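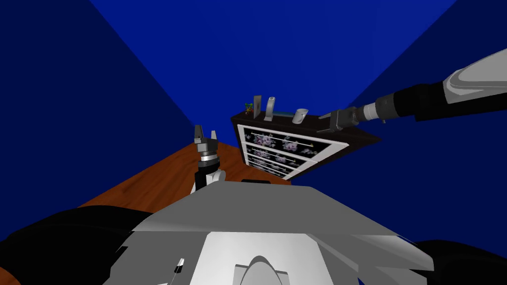
Mylene Sebastian wrote in to ask why I set up the grippers in simulation first when she could have hers closing on something real in an afternoon. Fair question! My answer is that a bad speed setting in the sim costs me one reset.

4. Comparing the two grippers

I run this on the chest of drawers scene in Stakier, with one gripper reaching for the cabinet top and the other held up and open, out of the way.

1. Load the Skundport profile on the right arm and leave the left one on Lindgren (you'll swap them later).
2. Set the finger speed to 7 and the force limit to 54. Check both arms, the left one likes to keep its old values.
3. Bring the right gripper in low over the top, stop next to the little gray cup, then close.
4. Save the log, reset, and go again with the profiles swapped.

Note: I let each run go 3000 steps. Shorter ones end before the fingers settle and the force plot is junk.

Caution: don't start on the drawers. The handles are thin bars, and I got nowhere with them until my Atader controller was tuned (section 7). Park the idle arm before every reset, too. I forget this constantly.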